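**Wustari Lead Handle, part no. 2794**

The Lead Handle is a hand controller for showing a tabletop arm a task. The operator holds the handle, moves it through the job at normal working speed, and the arm follows. When the run is finished, the recorded motion is saved as one demonstration, with gripper position and camera video on the same clock.

It is sold as a single unit or as part of the Dradura teaching set, which adds a foot switch and a wall bracket. The handle works with parallel grippers only. Suction tools need the Bennani adapter, ordered separately.

## What it does

- Sends position and tilt to the arm. Motion can be scaled down for close work.
- Opens and closes the gripper with a trigger. Finger travel follows trigger travel.
- Starts, pauses and discards a recording with one thumb button. A long press discards.
- Holds the arm where it is when the trigger guard is released.

Hand guiding is also supported. With the handle docked, press the side key and the arm goes slack enough to be pushed through the motion by hand. Finger commands still come from the trigger in this mode, so most users guide with one hand and keep the other on the dock. Guided runs are marked separately in the recording list, and the two types can be filtered when exporting.

## Typical work

Customers use the handle mostly for sorting, stacking, clearing and simple kitting. Plastic tableware is a common starting point. The pieces are light and cheap to replace, and a cup lying on its side inside a bowl gives a new operator plenty to practice on. The fingers come down from above and the tilt of the wrist has to suit the way the cup is lying. We suggest setting motion scale to half for this kind of pick and going back to full scale for the carry.

A plain cloth over the table cuts down on glare and keeps light pieces from sliding. Leave open space between some of the objects for the first few recordings, then move them closer together.

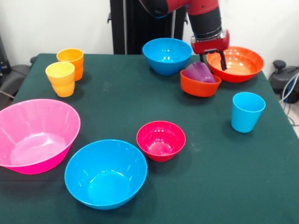 ## In the box

- Lead Handle with 37-inch coiled cable
- Charging dock with side key
- USB receiver
- Two spare trigger springs
- Quick start card

The arm, gripper, cameras and table are not included.

## Specifications

| Item | Value |
|---|---|
| Battery life | Over 12 hours |
| Connection | Wireless, or by cable to the dock |
| Motion scale | Full, half, quarter |
| Recording formats | Uvby log, plain CSV |
| Hand | Left or right, set in software |
| Mounting | Dock screws to bench or bracket |

## Before ordering

Check that your arm controller accepts outside position commands. Older controllers may need a firmware update from the arm maker, and a few have the feature locked until a safety setting is changed. If you are unsure, send us the controller model and firmware version and we will look it up.

The handle does not replace the emergency stop. Keep the stop button within reach of the operator during both remote and hand-guided recording.

Recordings made with the first version of the handle can be opened in the current software. Trigger travel in those files is stored as open or closed only.

## Parts and service

Spare dock: part no. 2038. The dock is the same for both versions of the handle. Trigger springs are sold in pairs. Battery replacement is done at our shop, and handles sent in for a battery are also recalibrated. Please include the receiver when you ship the handle, and remove any tape or labels from the grip.

The next production run ships in September. Orders placed before then are filled from current stock while it lasts.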